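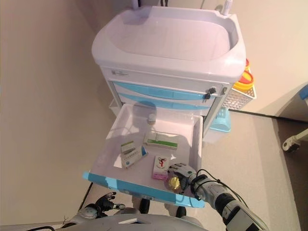

Where Do the Supplies Go? Stock and Waste in a Small Clinic
Student project report, Health Services Intro
Gráinne Tierney and Reinaldo Peixoto
Jul 18, 2026

1. Why we picked this

Wanted something local. Reinaldo did his placement at the Prumthorpe walk-in clinic and kept hearing the same complaint, people opening three places to find one dressing size. Also stuff going out of date at the back of cupboards. So the question: how much gets thrown away unused, and does the way it's stored have anything to do with it?

2. What we did

Went through the discard log for 12 weeks. It's a paper log, handwriting not great. Typed it all into a spreadsheet, item, date tossed, reason, where it was kept. Left out medicines completely, the clinic asked us to and we aren't trained for it anyway. Then short interviews with 8 staff. Gráinne asked, Reinaldo took notes. No recordings.

Reasons were sorted into expired, package damaged, opened by mistake, and other. "Other" was mostly blank lines.

3. Results

117 items in the log after we took out the medicines. 93 of those were expired. Damaged packaging came next, a long way behind. Opened by mistake hardly came up, which suprised us, we had guessed it would be the big one.

Most of the expired things came from the tall cupboard in the hallway. Drawers did a lot better. Staff said drawers get looked into all day, the cupboard only when something runs out. One nurse said she'd stopped trusting the cupboard list and just orders more. That means doubles, and then the doubles expire too.

Odd sizes were the worst. Extra large gloves, the long bandages. They come in the same size box as everything else and hardly anyone uses them.

4. Ordering

The clinic orders from Tiltar once a month. Minimum box size is a problem for slow items. We asked if they could split boxes with the Lynch Street clinic and the manager said maybe, they did it once with masks. Not followed up, ran out of time.

5. Suggestions

Old stock to the front, every delivery.
Write the expiry month on the box end in thick marker.
Move slow items out of the hallway cupboard.
One person checks the list in August, before the next big order.

6. Problems with our project

Only one clinic. The log depends on people filling it in and a few said they don't always. We also didn't get prices so can't say what the waste cost. Should of asked for the invoices in week one.

Typing and charts: Reinaldo. Interviews and write up: Gráinne. Spreadsheet is in the class folder under Prumthorpe, second tab has the sorted version.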